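Notes, battery recycling talk, library, 14th August

Start w/ the drawer. Ask who has one at home. Wait for hands, dont rush this bit.

Then Cemlow numbers. 3,506 households got the flyer in January. Drop-offs still low. Why? People don't know where to go. Graciela Acuña has the map, thank her.

Tape the ends on lithium and 9-volts. Say it twice. Never in the kitchen trash.

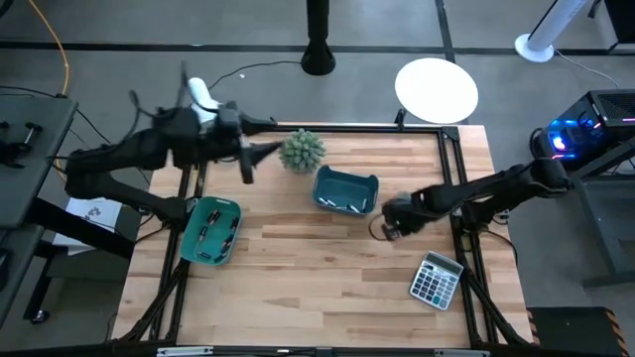

Button cells next, keep it short. Kids swallow them. Mirta's story if time, she said ok. Store up high, tape both sides, call poison control right away if one goes missing.

Leaky ones: gloves, seperate bag, wash hands.

Drop-off at Herrera, 2 bins by the side door. Questions. Rhun has the sign-up sheet.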